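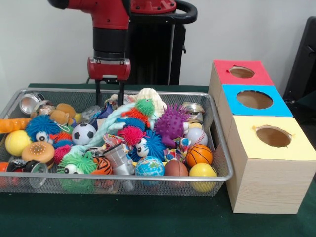 4. Keeping the headache diary going

Home | Articles | Authors | Contact

Figure 2. Mesh tray of soft toys, stress balls and crushed cans.

I should say at the start of this section that I've had migraines since I was a teenager, so I'm hardly a neutral party when it comes to diaries. I've started more of them than I care to admit (one lasted four days). When Bernadette Szabo and I sat down to plan the Trolier study, we both assumed the trouble would be getting people to begin. We were wrong about that. Fourteen people signed up in May, all of them filled in the first page on the first evening, and several wrote so much that they ran into the margins.

The form we gave them was the short Cedik one, a single side of paper with room for when the headache began, how bad it got, what was taken for it and anything else the person felt like telling us. We asked for it to be done at 9 in the evening, headache or no headache. I argued for a phone app and lost, and I'm glad now that I did, as quite a few people told us that a bright screen was the last thing they wanted to look at with a bad head. Over the 16 weeks we collected 280 pages with a headache recorded on them, plus a great many blank-ish ones that simply said "fine" or "nothing today".

The "fine" pages turned out to be the weak spot. People were good at writing on bad days and drifted off when they felt well, and by week six we couldn't tell a good week from a forgotten one. Régis Coste, who read every page before I saw any of them, started putting a pencil cross on the ones he thought had been filled in later in one sitting. Same pen, same slant, same three words all the way down! We asked those people about it at the halfway visit, and they were quite open that they'd caught up on a Sunday sort of basis, over a cup of tea. I've done exactly the same myself, so there were no hard feelings.

We kept those pages in but treated them separately. For anyone wanting to repeat this, the rule we settled on was that a page counted as "on the day" if the person said so at the visit and Régis hadn't marked it. Where the two disagreed we went with the person. Bernadette still thinks that was soft of us, and she may have a point, but I couldn't see myself telling someone they'd remembered their own evening wrongly.

Then there's the question of what went in the last box. We'd hoped for triggers, the usual suspects like red wine, late nights and skipped lunches. Those were there, but what we mostly got was worry: having to cancel on a friend again, or a manager who'd gone a bit quiet. One woman used the box to keep a running account of her new curtains, and I looked forward to it every time. None of this fits the Csizmadia scale we'd planned to use for scoring, which has places for food, sleep and weather and very little else. In the end we scored what we could and read the rest aloud to each other, and the themes in Section 5 come out of those afternoons.

Two people stopped before the end. One had moved house and the diary was in a box somewhere. The other said that writing about her head every night made her think about her head every night, and she'd had enough of it. I've thought about that a lot. The Dodeck leaflet we handed out at the start talks about diaries as if they cost nothing, and I'd want that wording changed before we gave it to anybody else. Their pages up to the point of stopping are included in the counts, with their permission.

We use cookies to remember your reading preferences. Accept | Manage settings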